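Zesarley Pullover: Owner's Guide
Section 3. Setting the Sleeves

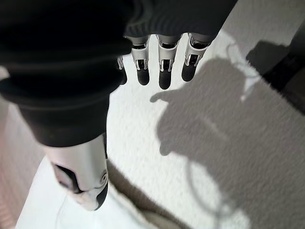 Figure 2. Dark ribbed sleeve worn long, with a fold across its lower portion and the ends of the fingers showing.

The Zesarley is cut long in the arm. Some owners consider this a feature. Others find out about it while eating soup. Set the sleeves once when the pullover is new and they will mostly stay where you put them.

Before you start, take off watches, bracelets and anything else with a taste for yarn.

1. Put the pullover on and let both arms hang. Do not tug. The knit needs a minute to finish dropping, and it will drop farther than you hoped.

2. Find the side seam of the sleeve and turn it to the inside of your wrist. If it spirals toward the elbow, take that arm out and try again.

3. Decide how much hand you want. For standing around outdoors, leave the hem over the knuckles. For typing, cooking or shaking hands with anyone you hope to impress, bring it back to the wrist bone.

4. Turn the hem back on itself in one wide fold. Go all the way around before you judge it. A fold that looks crooked at the halfway point usually is, but give it a chance.

5. Smooth the ribs so they run straight down the arm. Bend the elbow twice. If the fold slips, turn it once more and press it flat with your palm.

6. Repeat on the other side. Matching sleeves are recommended but not enforced.

Note: A thick fold will not go under the cuff of the Cotham overcoat. Unroll the sleeve first, put on the coat, then reach up and pull the hem down. Everyone looks undignified doing this.

Note: Size 54 has an extra band of ribbing at the hem and may need a second turn.

CAUTION: Keep long sleeves away from burners, drill presses and gravy.

CAUTION: Do not hold a fold in place with a safety pin. The pin will win, and the hole is not covered under warranty.

If a loop pulls out, do not cut it. Ease it through to the wrong side with a blunt needle, or order repair kit 1135, which contains a blunt needle and instructions telling you to do the same thing.

For washing and drying, go to Section 4. Unroll the sleeves first.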